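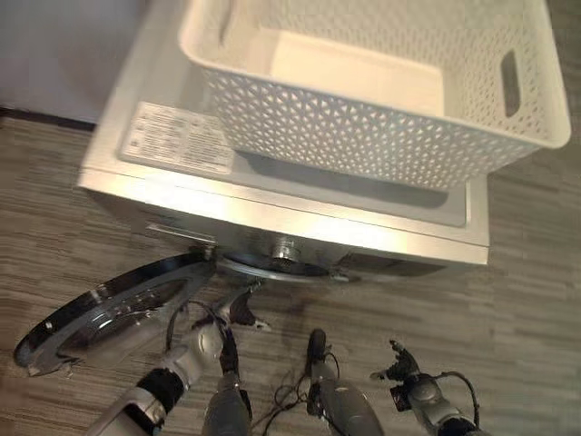 Door open, basket empty, left hand by the hinge.

The laundry robot froze again in June, and for once I read the log before swearing at it. Lumudeck, the software I run on it, had stopped the left arm 7 times on the same door. The cause was a wrist cable with too much slack - it snagged on the elbow, the motor pulled harder, and the safety stop did its job.

My fix so far is 2 cable ties and a lower force limit. The Isberg forum suggests a proper sleeve kit for $225, which is a lot to pay for a sock. I ran 5 more door cycles after supper. It froze on the last one, with the other arm.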